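Review: the Finine home wind kit, after a winter on the shed roof

I have wanted a small turbine ever since we moved up the hill, and for most of that time I was talked out of it by people who know more than I do. Too noisy, too fiddly, never pays. Well, I've now had the Finine kit up through a proper run of gales and I'm going to be a bore on the subject, because I love it.

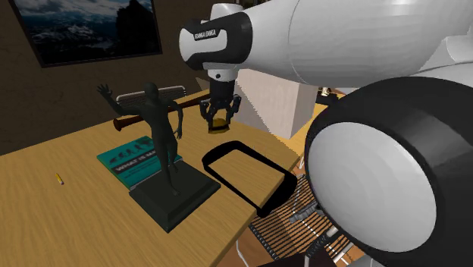
Prisport, February

You get the turbine head, five blades, a pole in two sections, the charge controller and a bag of fixings that is far better sorted than it needed to be. Batteries are extra. I paid just under £2000 for the lot with a battery from Ndlovu, which is a fair bit of money for what comes in two boxes, and I'd been quoted £3000 elsewhere for something with a shorter warranty.

Putting it up took two of us a weekend. The manual is good on the wiring and poor on the pole (the drawing of the base plate is printed the wrong way round, so check the bolt holes before you drill anything!). Get the guy wires tight on the first day and then tighten them again on the second, when they've stretched a bit. Ours needed a full turn each.

Now the noise, as it's what everyone asks. In a light breeze I can't hear it from the back door. In a stiff one there's a low whirr, like a fridge in the next room, and when it really blows the head turns itself out of the wind and you get a short flutter as it goes. I was standing underneath with a cup of tea the first time that happened and nearly threw the tea over the hedge. The neighbours say they hear the trees and that's all, though they're also kind people and I've given them eggs.

Output is where you need to be sensible. It won't run a house. Mine keeps the shed lights, the pump and a small freezer going, and on a windy night the battery climbs to 80 per cent by breakfast, which I find far more exciting than I should. A still week is a still week, and we had one just after New Year when I had to plug the freezer back into the house.

The little screen on the controller is the weak spot. It's hard to read in daylight and the buttons want a firm thumb. There's an app, but it lost my settings twice and I've gone back to writing the readings in a notebook, which I prefer anyway.

I looked hard at the Ornum before buying. It's quieter on paper and the grey finish is handsome, but it needs a taller pole and I didn't fancy the planning form.

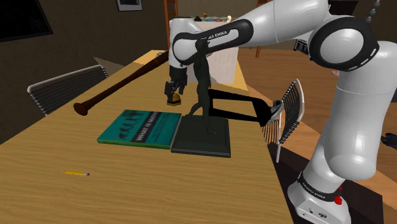 Anel Sibiya: We've had the Ornum on our barn for almost 3000 hours of running and the planning form was one page, so I wouldn't let that put anyone off. I do agree about guy wires. Did yours come with the rubber pads for under the base plate? Ours didn't, and the hum went straight into the rafters until we cut some from an old mat.

It did come with pads, Anel, thin black ones, and I doubled them up on the side nearest the house. One page! I wish I'd known. I'd still buy the Finine again for our spot, mind you, and I'm already eyeing the other end of the roof. I'll add the spring readings under this when I've got them typed up.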